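Iced tea goes cloudy in the fridge, what am I doing wrong

Posted in Kitchen & Drinks, 4 April 2022

marlowbend

Ok so I make iced tea pretty much every day once it warms up. Black tea, the Jevisero loose leaf, boiling water, let it sit, strain, straight in the fridge. Looks great when it goes in. Nice and red, can see right through it. Next morning it's like muddy river water. Tastes fine-ish, a little flat maybe, kind of a dry feel on the tongue. My sister-in-law thinks it's gone bad and won't touch it.

Things I've tried so far:
Different tea (grocery store bags). Still cloudy.
Less sugar. No change.
Washing everything with vinegar first. No change.
Tap water and bottled water. Bottled was maybe a bit better? hard to say.

We moved to Yazzie last June and the water here is harder than what I'm used to, kettle gets that white crust. But my neighbor has the same water and hers is clear as anything, and she just says she "doesnt do anything special". Very helpful.

I drink mine out of clear glass so I really notice it.
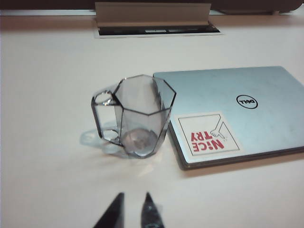
Clear glass mug, the one with flat sides.

Is it safe? And how do I get it to stay clear? I'm supposed to bring tea to a cookout and would rather not bring swamp.

kettleandco

It's safe. Cloudy tea isn't spoiled tea. Stuff in the tea (tannins and caffeine mostly) dissolves fine when hot, then clumps together when it gets cold fast. You see the clumps as haze. The stronger the brew and the quicker the chill, the worse it gets. Hard water makes it worse too, so your kettle crust is a clue.

What I'd change, in this order:

Stop putting it in the fridge hot. Biggest one. Leave it on the counter till it's room temperature, then chill. Don't leave it out all day though, tea can grow things, it just doesn't do it that fast.

Let the boil die down a little before you pour. Straight off a rolling boil pulls more of the harsh stuff. Same with steeping too long. You said "let it sit" – how long is that? If you're wandering off and coming back, that's your dry mouth feel right there. And don't squeeze the bags or press the leaves. I know it feels wasteful.

Water. Try filtered. I have the Clamel jug filter and it does ok on our water, the crust in the kettle comes a lot slower. Change the filter when you're supposed to, mine went way past once and the tea tasted like a basement.

Sugar: put it in while warm and stir till it's gone. Undissolved sugar isn't the same haze but it doesn't help.

Storage of the dry tea matters less for cloudiness, more for taste. But since you said flat – how old is it and how are you keeping it? Loose leaf left open next to the stove goes stale quick. Picks up smells as well, I had a whole batch taste like cumin.
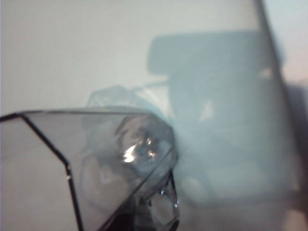
Keep it somewhere dark, closed up tight, away from onions and spices. Tins are good. Jars are fine if they live in a cupboard. Buy less at a time, it's not a savings if the last half tastes like cardboard.

If a batch has already gone cloudy you can often fix it with a splash of boiling water. Stir it in and it clears up, at least a bit. Not for serving a crowd maybe but fine for home.

Also lemon. Acid lightens the color and sometimes takes the edge off the haze. Add it in the glass, I don't store tea with lemon in it, gets bitter from the peel.

For the cookout: make it the night before, cool it slow, and dont load it with ice till people are there. Ice dumped into warm strong tea is pretty much how you make it cloudy on purpose.
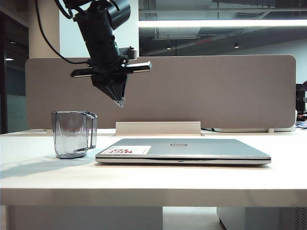 porchlight_mo

Cold brew!! Can't believe it hasn't come up yet. Skip the hot water completely. Leaves in cold water, into the fridge, leave it 6 hours or overnight, strain. I've never had it go cloudy, and there's hardly any of that dry bitter thing either.

I do 2 spoons to 500 ml, heaped if I'm using the cheap stuff. Play with it. It comes out lighter than hot brewed so if you like it strong, more leaf, not more time.

Downsides – you have to plan ahead, which I'm bad at. And sugar won't dissolve in it, it just sits on the bottom, so make a simple syrup. Equal sugar and water, warm it up, cool it, keep it in the fridge. People can sweeten their own that way and at a cookout you'll have the unsweet people and the sweet people and they do NOT want the same tea.

Use water you trust since you're not boiling it. And clean your container properly, spout too if it has one. Dried up old tea in a spout is nasty.

Green tea works great this way btw. Mint too.

tundra88

just use prerneo bags they never go cloudy for me

kettleandco

Never tried Prerneo so can't say. Could be your water though? Soft water, anything stays clear.

marlowbend

Thanks all. Yeah, "let it sit" was me forgetting it, guilty. Did a cold brew overnight and also a hot one cooled on the counter to compare. Cold brew is clear. Counter one is much better than before, very slight haze if I hold it up to the window. Think I like the taste of the hot one more to be honest, has more going on. Might do cold for the cookout and hot for me. Going to look at filters next, the tea is in a tin now and off the stove shelf.

Sister-in-law still wants lemonade.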